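Laundry tips for anyone trying the Tellwood two-arm helper

I've had the Tellwood on the 17-day trial since April, sorry, since the start of the month (April was when I signed up for the waiting list!), and I've picked up a few tricks. It's $1,778 if you keep it.

Park the basket right under the door, in the middle. Mine kept missing socks until I did that. 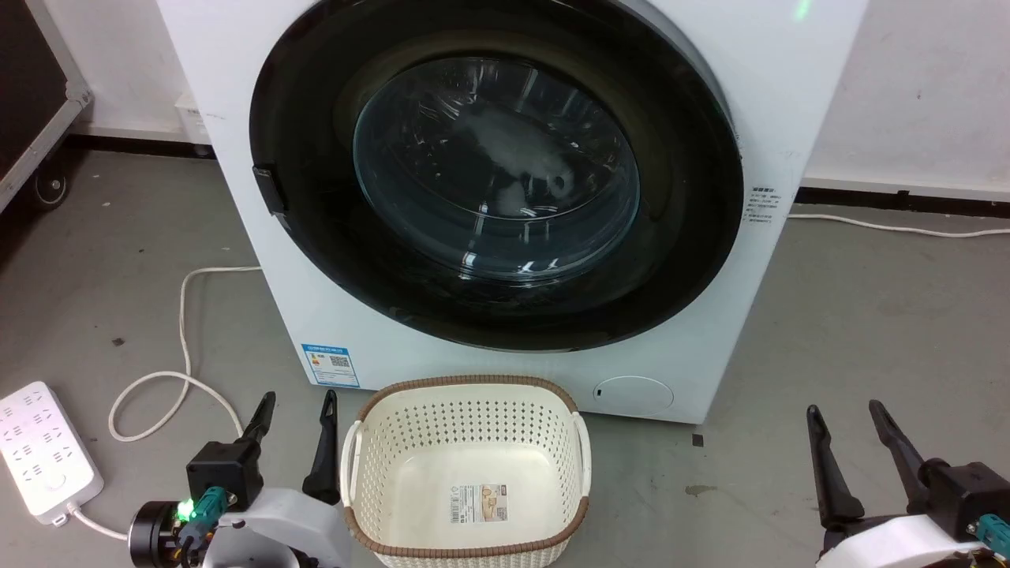 Basket front and center, door still shut.

Small loads are the way to go. I stick to 6 pieces, all shirts and towels, and leave the fitted sheets for me. Wipe the door glass too, and run your cords along the wall if they'll reach (mine don't, quite). The Delitz rental I tried before this was cheaper but so slow that I gave up and did the wash myself.

One more thing, go look in the drum before you call it done. A washcloth can sit way down at the bottom and you'll find it next week, yuck.
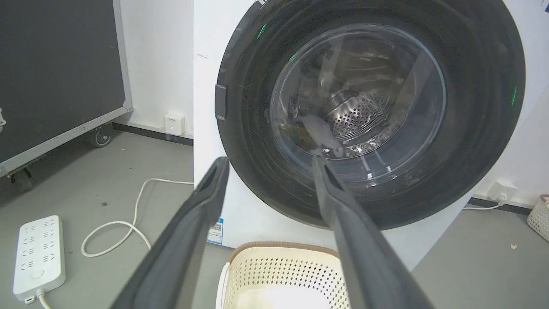
Can I use my own basket with it?
Any light plastic one with low sides should be fine, but skip the floppy cloth kind.

Next up is the dryer, and I'm giving that over 10 tries before I complain.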